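Notes from the Drekden visit, November

Typed up on the train, sorry for the state of it. Idris wanted something before the budget meeting so he gets this and not the tidy version.

Went with Jovita Becerra from purchasing. Got there 9:40, ten minutes late, wrong gate. They run the open day out of the old office building behind the main shop. Coffee, badges, short talk, then groups round the rooms. Ours had a couple of people from a hotel chain and a man from a school kitchen who asked the best questions all morning.

## Why we went

Quick recap for anyone who skipped the email. We have 3 prep kitchens and the money for one arm, maybe. Question is whether we buy one, lease one, or sit on it another year and fix the dish return belt instead. Kołodziej have already quoted us. Naltel haven't, despite two calls. Drekden sell the whole package -- arm, gripper, cameras, software, someone to come out and set it up.

## The talk

Mostly slides. Useful bits:

- Price is for the package. They won't split out the arm. Jovita asked twice.
- Wrist camera included. Fixed camera is extra, plus its mount.
- Support is 4,000 a year after the first year. Not optional in year two, optional from year three. Ask for that in writing.
- Delivery fourteen weeks. Kołodziej said ten but I don't beleive ten.
- Training is two days on site, max four people. We have six who'd need it.

No numbers on breakages. Somebody asked, got "depends on your dishes". Fair enough but we need more than that.

## The kitchen room

The one worth the train fare. Proper kitchen, wood counters, dishwasher open with the rack pulled part way out, cups and a French press left standing on the counter. Much closer to what our people work in than the cage at Umis last spring. Arm on plates. 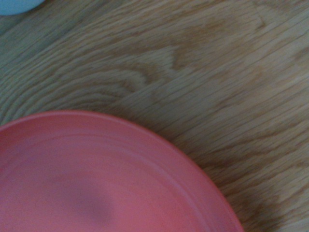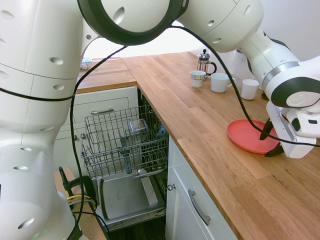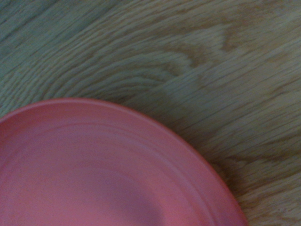 ## What I wrote down in there

**Space.** Bigger than it looks in the brochure. The base takes a chunk of room and the arm needs air over it. Our Mill Lane kitchen has shelves right where the elbow would go. So either shelves come down or Mill Lane is off the list. I'd take it off the list.

**Mounting.** Theirs was clamped. C-clamp on a wooden surface. Guy said fine for demos, for daily use they want it bolted, and bolting is our job and our cost. Quote from our own fitter for a steel stand was 1,252 back in the summer, will have gone up.

**Cables.** Budget for cable management!! Black one off the arm, yellow ones down by the base. In our place that's a mop bucket waiting to happen. Nothing in anybodys quote covers this.

**Gripper.** Two fingers, black. Plate lying flat, fingers either side of the rim. Asked what finger sets cost, 650 a pair, they suggest a spare pair from day one. Our plates are heavier than plastic ones and I want ours tested before anyone signs. They said send a box of them. Jovita is sending a box.

**Background.** Asked whether wood grain bothers the cameras, all those swirls. Told no, shiny steel is worse. We are all shiny steel. Goes on the question list.

## Lunch, then money

Sandwiches OK. Cornered their sales lead by the urn at 12:30 and got a bit more out of him than the slides gave.

Lease exists. Not advertised. 36 months, support rolled in, hand back or buy at the end. He wouldn't put the monthly figure on paper without a site visit, site visit is free, so book the site visit. Jovita thinks the lease comes out of the running budget and not capital, which would make Idris's life easier, but she needs to check with finance before anybody repeats that.

Second-hand: they do take back demo units. None for sale right now. She left her name.

## Lines for the budget sheet

Rough, mine, please don't forward:

1. Package price -- waiting on their quote
2. Fixed camera + mount -- same
3. Stand, fitted -- 1,252 plus whatever it's gone up
4. Two spare pairs of fingers -- 1,300
5. Support from year two -- 4,000 a year
6. Cables, covers, floor marking -- no idea yet
7. Cover shifts while people train -- Jovita has the rates
8. Electrician. Forgot this last time.

Items 3 to 8 aren't in the Kołodziej comparison either, so that one needs redoing before we set the two side by side.

## To do

- Box of plates to Drekden (Jovita)
- Book site visit, main kitchen only (me)
- Chase Naltel one last time, then drop them (me)
- Idris Lewis to say if lease is allowed at all
- Ask Umis what they ended up paying for year two support, they might tell us

Train's getting in. Handouts are in my bag, will scan tomorow.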